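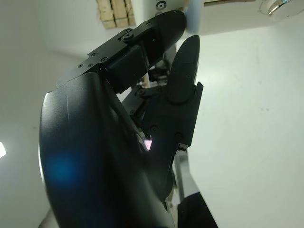
Off-white object, metal fitting at the right.

Thread: Two-slot toaster, only one slot heating?

npared27 wrote (2/10/18):
Cream two-slot unit, nominal 400 W per slot by my reading. With one slice in the front slot, I get color on one face only. Dial setting makes no difference. Is this an element fault or normal single-slice behavior?

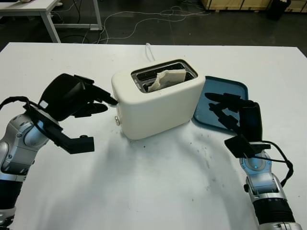

I should add that the bread is soft, torn at the top, and cut by hand. Thickness is roughly 12 mm. Cord and outlet both check out.

zanitz_bench wrote:
Probably normal. Many two-slot designs run every element regardless of load, and an unloaded slot loses heat upward. Test with two equal slices before opening anything.

Telteo wrote:
Disagree. Uneven loading gives you a lighter slice, and it should still be even front to back. One pale face means an open element.

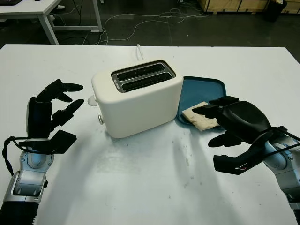

Also flatten the bread first. A crumpled slice touches the guard wires on one side and stands off on the other, and the result looks exactly like a dead element.

zanitz_bench wrote:
Fair point on the bread. I still would not call it an open element without a meter.

npared27 wrote:
Checked again with the room lights down. Will meter it cold, unplugged, and post the resistance.
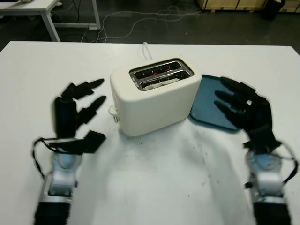
Rear slot glowing, pale item in the front slot.

Telteo wrote:
Rear is fine, then. Measure the front pair separately.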